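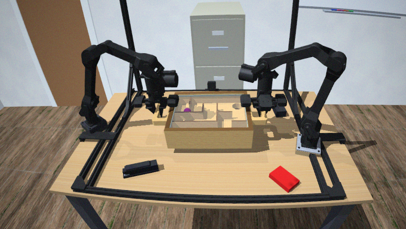 **Corinne Haldy**
Money workshop leader, Omasau Public Library

# Where Did My Old 401(k) Go?

Evening session, starts at 6:30. Wait for the people coming from the parking lot. Handouts go by the door, pens too, because last time I ran out and lent mine.

## Opening

Hi everybody, thanks for coming out. Quick thing before we start: I'm not here to sell you a fund or tell you what the market's going to do. I run workshops, I read a lot of boring plan documents, and I've made most of the mistakes I'm going to talk about tonight.

Show of hands. Who has ever left a job that had a retirement plan? Okay. Keep your hand up if you could log in to that account tonight, with the right password, on the first try.

(Let them laugh. Let the hands come down.)

Right. So I was in that second group for years. I worked at a print shop called Odedis in my twenties, then for a catering company, Amini, and I put money into the plan at both places. Then I moved three times and changed my email and my last name, and neither plan had any idea where I was.

## My two accounts

*Slide 2. Don't read the numbers off it, just tell the story.*

The Odedis account had $944 in it when I left. If your balance is small enough, under a thousand dollars, a plan can be allowed to close the account and mail you a check. Mine did. I was thrilled! I bought tires. What I missed was that tax had already been held back from the check, and that I'd owe an extra penalty for being young and taking it out. I found that out the next spring at my kitchen table – not a great evening.

The Amini one went differently. That balance was $3,111, too big for the plan to just mail a check, so they moved it into an IRA in my name at a company called Runbridge. I'd never heard of Runbridge. They had sent letters, all of them to an apartment I'd left. And the money was sitting in something close to cash, earning next to nothing, while they took a $67 fee every year.

(Pause here. Somebody usually says "can they do that?")

Yes, they can, if the plan rules say so. It's in the packet you get when you leave, the one most of us put in a drawer.

## Finding an account

Start with old pay stubs and W-2s. A W-2 has the employer's name and tax number on it, and if you were putting money into a 401(k) that year, box 12 should show it with a D next to the amount. (Roth 401(k) money has two A's. Mention this only if asked.)

Then call the HR office and ask who runs the plan now. Say "now," because plans switch companies a lot. If the employer was bought, call the buyer. If it closed, the Department of Labor has search tools online, and so do the state unclaimed property offices. Check every state you've lived in. Those searches are free, so please don't pay anyone who calls offering to do it for you.

Have your old address handy when you call. I didn't, and I spent a long time on hold trying to remember an apartment number. 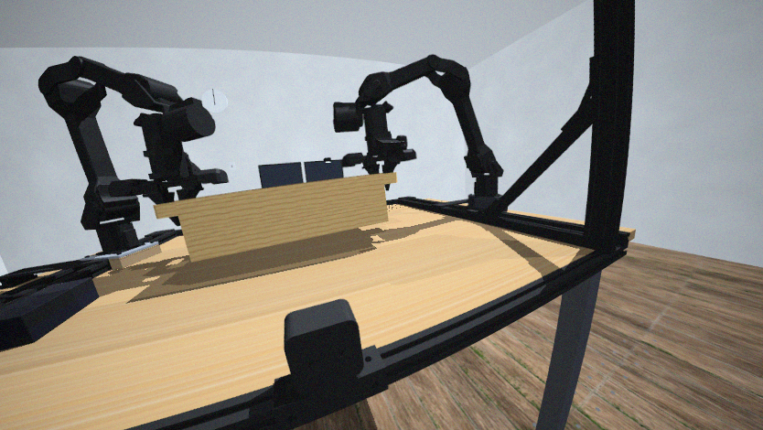
*By Corinne Haldy*

## Moving the money

You've found it. Now what? You've got a few choices, and I'll go through them slowly.

Leave it there. Fine if the fees are low, you like the funds, and the plan lets you stay. Update your address and your beneficiary while you're logged in – mine still listed a person I hadn't spoken to since I was 24.

Roll it into the plan at your current job. Ask first, as some plans don't take rollovers. I like this one for people who hate paperwork, since it's one login.

Roll it into an IRA you pick yourself. More funds to choose from, and more to keep an eye on. Once the cash lands you have to go in and choose investments. A lot of people skip that step and the money just sits, same as mine did at Runbridge.

Whichever way you go, the words to use on the phone are "direct rollover." Write them on the handout, there's a line for it. If the check is made out to you personally, a 401(k) plan generally has to hold back 20 percent for taxes, and you get 60 days to put the full amount into the new account, including the part they held back. Out of your own pocket!

Cash it out. I did it. Sometimes the car needs tires. Run the tax number first.

## Likely questions

**Company stock in the plan.** Different tax rules. Send them to a tax pro before they move anything.

**A loan still open on the old account.** Call the plan this week and ask for the due date in writing.

**Which fund should I buy?** Can't answer that one. Point to the September session on reading fund fees, sign-up sheet is at the front desk.

Projector remote goes back in the top drawer.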